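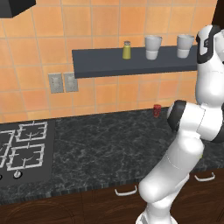
Kitchen sim, arm up by the shelf. Two cups, one shaker, red can down on the counter.

Sim episode rules, August round

Quick one from Moushumi before the review pile gets any bigger. The good-practice sheet for simulated kitchen runs has been updated and the new version applies to everything submitted from now on. Old batches stay as they are, please don't go back and relabel.

What changed:

Start pose. Write it down every time. "Near the shelf" is not a start pose. Joint values go in the log, plus one plain sentence a reviewer can check against the first still.

Object names. One name per object, same name all the way thru the episode. If there are two of the same thing, like the white cups on the shelf, say left cup and right cup as seen from the main view. Habibur had a batch where "the cup" switched cups halfway and three reviewers read it three different ways.

Out of view. If the gripper isn't in the main view, the log can't say what it is holding. Use the joint and contact readouts and say that's where it came from. Same goes for anything hidden behind the arm. Selvaraj wants this one enforced, so expect bounces.

Keep-clear zones. Cooktop and range hood are both keep-clear unless the task names them. Burner state off in the config, and check it. A pass over the grates counts as a breach even with nothing touched. Yes, in sim too. The point of the sheet is that the same rules carry over to the Droremside bench without a rewrite.

Speed. Cap is 400 mm per second in open space, 60 within reach of a wall or shelf. Asanka asked if the lower number could be raised for long reaches. Answer for now is no, ask again after the next round.

Episode length. 60 seconds max. If it runs over, split it, and each half gets its own start pose. Do not speed up playback to fit (you know who you are).

Failed runs. Keep them. Tag as failed, one line on what went wrong, submit with the rest. We have 2659 episodes in the Nirnetik set and hardly any are tagged failed, wich can't be right.

Still open: wording on lighting changes, and whether tile and countertop textures can be swapped mid-batch. Afroza is drafting both. Until then leave textures alone inside a batch, swap between batches only, and note it in the header.

Reviewers, the short form is replaced by the long form. Sorry. Two signatures, and the second can't be the person who ran the episode.

Comments to Afroza by the end of August. The sheet is in the usual folder, filename is the same so check your looking at the new version, it has the speed table on page two.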